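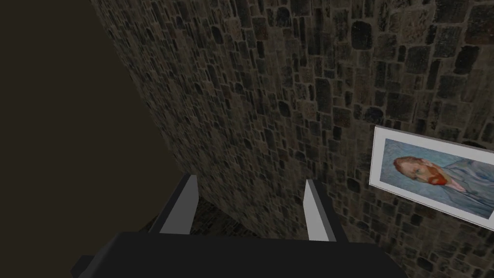

Rough stone with thin, darker mortar lines.

Indoor stone walls hold more dust than painted ones. Start at the top with a dry, stiff nylon brush and work down, then vacuum the floor along the base.

For greasy marks, mix 2 teaspoons of mild dish soap into a bucket of warm water. Dab it on, wait 8 minutes and rinse with a damp sponge. Keep vinegar away from limestone and lime mortar.

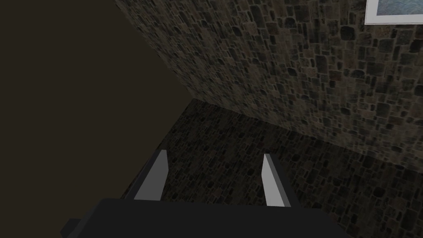

Corner of a dim room.

Corners stay damp longest. Leave furniture a hand's width from the wall and run a fan after washing. If mortar crumbles under your thumb, stop brushing and repoint that joint first. Sanne Kramer does hers every December.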